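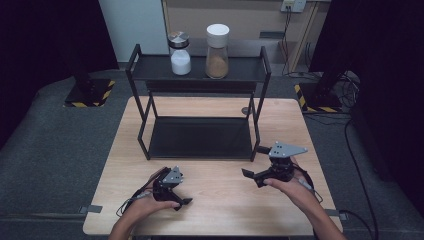

# About Giko

Giko makes hand-held grippers and rents out the tables to use them on. You hold one in each hand, you do a chore with them, and a robot somewhere gets a lesson in how the chore is done. We have been at this since May 2019, which in our line of work makes us an old and respected house.

The company was started by Jadwiga Mazurek, who had spent years selling robot arms to people who then asked her what the arms could do. She had a brochure for this. The brochure said "anything," and the customers had read it too. Giko began as her attempt to sell the missing part, the doing, as a separate item with its own price.

## What we sell

**The Torkent pair.** Two black grippers, left and right, each with a gray triangular plate on top. The plates are drilled with holes so you can bolt on whatever your lab has decided is essential this month. The plates come in two sizes, and the mounting pattern is the same on both, a decision that took us longer than the rest of the design put together. Each gripper runs on a cable. We get asked for a wireless version about as often as we get asked for a lighter one, and we are working on the lighter one.

A pair costs $2159, with cables, a carrying case and a manual that Jadwiga wrote herself and will defend in person.

**The Prokano table.** A pale wooden tabletop, clamped down at the front so it stays where you left it. On it goes whatever the task calls for. The spice rack is the one most customers start with: a black two-tier metal rack, a couple of glass jars, and the simple matter of getting a jar from one level to the other without incident. Put a short jar with a metal lid next to a tall one with a plastic lid and you have two different problems. People who book a half day for this usually call back to ask for the full day.

We have 15 table setups in the catalog. They cover kitchen shelves, desk drawers, small tools and one involving socks that we are thinking of retiring.

**Sessions.** If you would like the recordings without the sore wrists, we'll do the work for you. Send us your objects and a description of what should happen to them. Our operators will do it over and over, with small changes each time, and we send back the files. The smallest order is 166 runs. We used to take smaller ones, and the customers were always back within the week for the rest.

## How we work

Every new operator trains for 10 days before their runs go to a customer. Most of that time goes into slowing down. A person who has put away groceries all their life is fast and sloppy and does six things at once, and none of it is any use to a machine. By the second week they move like someone carrying soup.

We also keep the bad runs. Drops, fumbles and second tries get labeled and delivered with the good ones unless you ask us to leave them out. Some customers do ask. Then they ask for them back.

Our metalwork is done by Zieliński, two streets over, who have made every plate we have ever shipped and have opinions about all of them.

## What we don't do

We don't sell robots. We don't train your model, though we will look at it kindly. We don't do liquids on the Prokano table -- the wood is nice and we would like to keep it that way.

## Visiting

Come and try a pair before you buy one. Visits are free and last an hour, and we'll set up the spice rack unless you bring something of your own. Please wear sleeves you can push up. Write to the front desk with two or three times that suit you, and tell us if you're left-handed, as it changes which cable you'll complain about.

*Prices and catalog last updated September 14, 2020.*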